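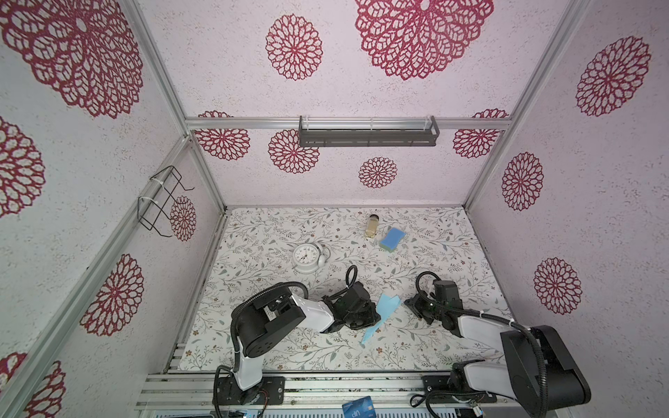
Work surface and red floral wall panels.

Fimero Folding Paper, Classroom Box
Reviewed for the Falovent Library Service by Yolandi Fourie, Program Materials

The Fimero Classroom Box is a supply of colored folding paper sold to schools, libraries, and after-school programs. It contains 500 sheets in two sizes, a printed guide, and a plastic folding tool. The Falovent Library Service bought the box for its branches in October, when the contract for our previous paper, made by Boonchu, came up for renewal. This review covers the paper, the guide, and the tool, and closes with a recommendation to branch managers.

The paper was used in the family program at the main branch and in the adult craft hour at the east branch, which Shireen Moodley leads. Participants at both sites folded from the Fimero guide and from our own handouts. Staff were asked to note tearing, color loss along the crease, and any trouble separating sheets. The adult group was also given Boonchu paper for the same models.

The Fimero paper is noticeably heavier than the Boonchu. It takes a firm crease and keeps it, and large, simple models such as airplanes, boxes, and envelopes gain a good deal from the added weight. A wing folded in the large size stays level when the model is put down. The color goes all the way through the sheet, so a scratch or a hard crease does not show a white line. Boonchu paper is colored on one side only, and several members of the adult group prefer it for that reason,
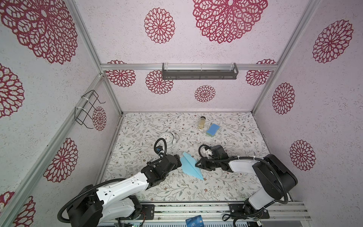
as many traditional models depend on the contrast between a colored face and a white one. Fimero does not sell a two-sided version in the Classroom Box, and the smaller retail packs that include one cost considerably more per sheet.

Weight also works against the paper in more detailed models. The traditional crane can be folded from the large sheet without difficulty, but in the small size the neck and tail become thick, and the final reverse folds tend to spring open. Younger participants found this discouraging. Mandla Radebe, who runs the family program, moved his group to the large sheets after the first session and has kept the small ones for boxes and bookmarks. We consider this a sensible division and suggest that other branches follow it.

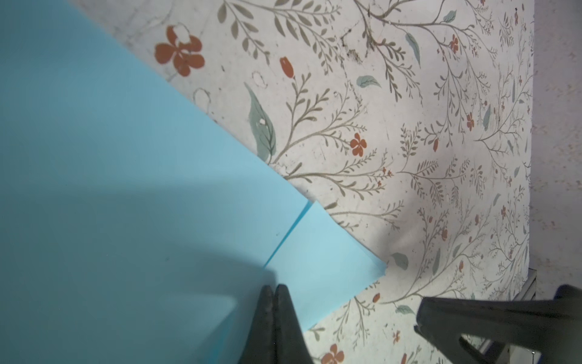
Cutting accuracy is the area in which the box was least consistent. A square that is even slightly long on one side will not fold to a clean point, and the error grows with each step. Most of the large sheets were true. The small ones varied more, and 30 of them were set aside at the main branch as out of square. Corners deserve the same attention as edges: a square with one slightly frayed tip, like the smaller light blue piece beside the large sheet, is suitable for practice but should not be used for a model that ends in a narrow point. Branches that own a guillotine trimmer can correct a long side in a moment. The Fledero trimmer at the east branch handled the Fimero stock well, provided that only a few sheets were cut together.

The guide runs to 51 pages and is printed in black and one accent color. The diagrams are large and the standard folding symbols are used throughout. The written steps are less successful. The same fold is called a "tuck" on one page and an "inside fold" on another, and the instructions for the lidded box leave out a turn of the paper that is shown in the drawing. Grethe Kárason has prepared a correction sheet, which may be requested from the program office. Readers who already know the basic folds will have no need of it.

The guide opens with paper airplanes, and this is its best chapter. It gives 6 designs in order of difficulty, with a short note on how each is meant to fly and how the wings may be adjusted. The long dart was the most popular model in the family program. Its center crease must be sharp along the full length, and the heavier sheet is a clear advantage.

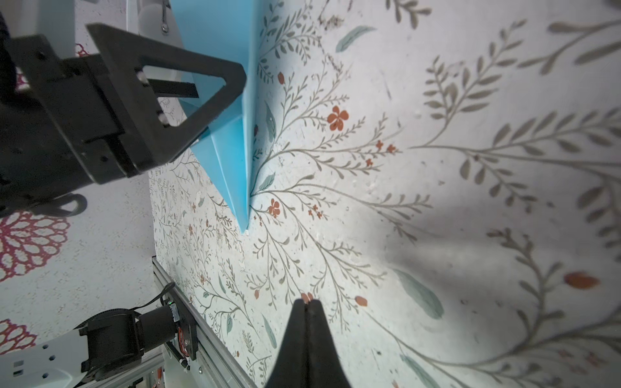 Light blue folded paper, narrowing to a point on a botanical print.

The folding tool is adequate. It is light, the edge is smooth, and it does not mark the paper. The rounded end is too broad to reach into a narrow pocket, and adult participants generally went back to their own. One tool is supplied per box. For a product described as a classroom set, this is a poor allowance – branches should plan to buy more.

Storage requires some care. The sheets come in an open tray inside a sleeve, and the tray does not hold its shape after the sleeve has been removed a number of times. Marthinus Maluleke in branch supply recommends moving the paper to a flat document case on arrival, with the two sizes kept apart. Paper left upright in the original tray developed a slight curl at the main branch.

Recommendation

The Fimero Classroom Box is approved for family and school-age programs. It is not recommended as the only paper for adult groups, and the east branch will continue to order Boonchu in the small size. Branches placing an order should request additional folding tools on the same form and allow time to check the small sheets before the first session.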